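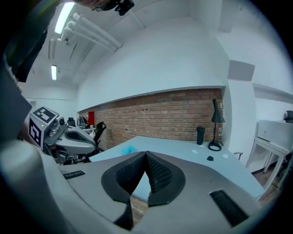

Monday, wooden floor and all.

26 Apr 2021

Woke up at 6 with my jaw throbbing again, so I gave in and called the dentist the minute they opened. They could squeeze me in at eleven (a miracle!) and I spent the whole morning pretending to answer emails while poking the sore tooth with my tongue, which I know you're not supposed to do.

The bus out to Rustitz was nearly empty. I had a window seat and my book and read maybe two pages of it. The fields are that loud yellow now and somebody's put goats in behind the old feed store, little ones, jumping on a tractor tire. I almost missed my stop!

Anyway, no cavity. I've been grinding my teeth at night, apparently for ages, and I need a guard. The fancy one is $353 and the plain one is $291, and I stood at the front desk doing math in my head like that sixty-odd dollars was going to decide my whole life. Went with the plain one. They also sent me off with a sample tube of something called Nallodent that tastes like licorice and chalk. I hate licorice. I've used it twice already because I'm a good patient.

Couldn't feel my lip until three, so lunch was lukewarm soup from the Vandenberghe bakery, most of which made it into my mouth. Bought a seeded loaf too, for when I can chew like a person again.

Called Mom after supper. She says she ground her teeth all through her twenties and it quit on its own one October, no guard, no nothing. Thanks, Mom!

The guard comes in next week. Rinsing with salt water now and then bed, and the loaf is going in the freezer before I get ideas.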